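4. Legibility of single-character marks on small parts

4.1 Materials and viewing conditions

Single-character marks are common on small manufactured parts where a full part number will not fit. The present section reports how well such marks were read when they were formed by relief alone, with no ink or paint fill. Marks were either raised or engraved, and were set in a plain sans serif face supplied by Dindurow. Readers (n = 34) viewed each sample at 300 lux under a single diffuse source. The source was then moved off axis in steps of 20 degrees, and the reading was repeated. 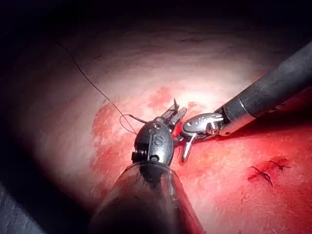 Relief marks depend on shading. Where the mark and its ground share one color, the reader has only highlight and shadow to work from, and both shift with the position of the lamp. Curved letters are the harder case. A raised "S" on a glossy, dark oval head, as in the view given with this section, has no long straight stroke along which a highlight can settle, and its two bowls must be told apart from those of an "8" or a worn "5". Straight letters such as "L" and "T" were less affected in our samples. We therefore report curved and straight letters separately in what follows.

Glare was handled as a second variable. Matte and gloss grounds were cut from the same stock at the Flanagan workshop and differed only in the final finish. Gloss samples were cleaned before each reading, as a fingerprint over a raised edge was found in pilot work to change the result.

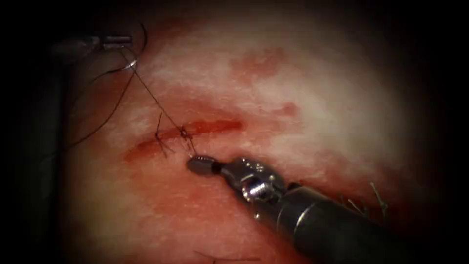 Leandro Ulloa
Lecturer in Information Design, corresponding author

4.2 Results

A total of nearly 3000 readings were kept after the pilot trials were removed. Raised letters on matte grounds were read with the fewest errors at all lamp positions. On gloss grounds the errors rose as the lamp moved off axis, and the rise was steeper for curved letters than for straight ones. Most confusions fell within the expected sets – "S" with "5" and "8", "C" with "G", and "B" with "8". Engraved letters showed the same order of difficulty, but the effect of lamp position was weaker. We take this to reflect the darker floor of the cut, which keeps some contrast at most angles. 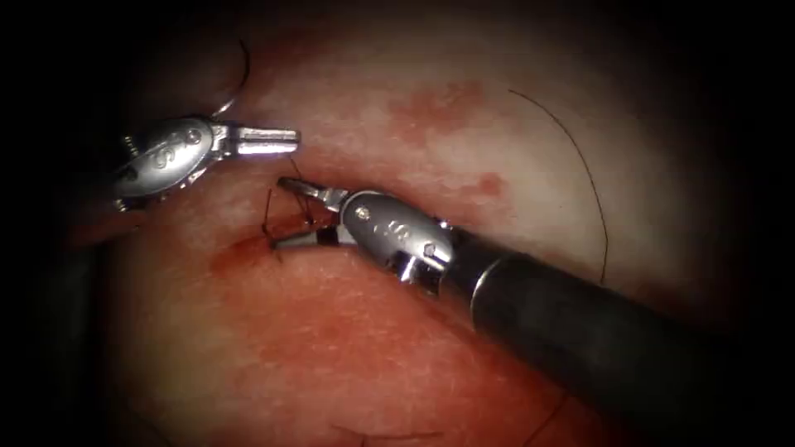
Department of Print and Information Design, Pultthorpe

4.3 Limits of the method

Samples were flat. On a rounded housing the outer parts of a mark turn away from the reader, and a wide character such as "M" may lose a stroke from view. Readers in the Prurthorpe series, run in March on curved samples, often tilted the part before answering. Our readers were not allowed to do so, and the error rates given in 4.2 should be read as an upper bound for hand-held parts. Surface texture close to the mark was also left out. Ribs and grooves produce highlights of their own – often at the same scale as the strokes of a small letter – and a later study should vary the distance between the two.

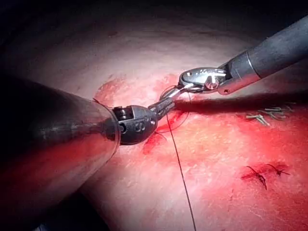
Figure 4. Grooved jaws and a ribbed collar on either side of a matte black head.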